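Cleaning and Storage of Small Appliances in a Shared Kitchen
Project report, Savdale College, Household Technology module
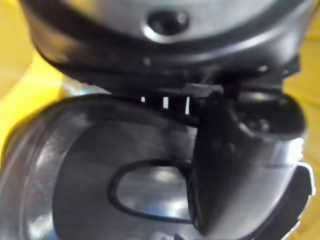
How often should the glass carafe of a kitchen appliance be washed?
After every use, with warm water and washing-up liquid, and it should be left to drain upside down before it goes back in place.

1. Background
The kitchen on the second floor of Mulcahy House is shared by the residents of five study bedrooms. Appliances are left on the worktop all year. The house rules state that they must be kept clean but give no method and no interval. The aim of this project was to write a cleaning routine for appliances with a glass carafe and to test whether residents would follow it.

2. Method
The work ran for three weeks in February. In the first week no instructions were given and the state of the appliances was noted each evening. At the start of the second week a printed card was fixed to the inside of the cupboard door. It listed two tasks: wash the carafe after use, and wipe the housing with a damp cloth once a day. The plug was to be pulled before wiping. No abrasive cleaner was allowed on glass or on glossy surfaces.

Washing-up liquid and cloths were bought from Gollden. A bottle brush by Ridov was used for the inside of the carafe.

3. Results
In the first week the carafe was left unwashed on most evenings. Residue collected below the rim, where a flat sponge did not reach well. After the card was put up, the carafe was usually found clean. Wiping of the housing improved less. Dust remained in narrow gaps in the plastic, and a cloth alone did not remove it. A dry, soft brush gave a better result.

Drying was the weakest step. Carafes were often put back with water still inside, which left marks on the glass by the next day.

4. Discussion
The evening checks were made by one person and judged by eye, so small differences between days should not be given much weight. Three weeks is also too short to show whether the habit lasts. The card has been changed to include the brush and a drying step, and a copy is kept with the kitchen inventory, item 3160.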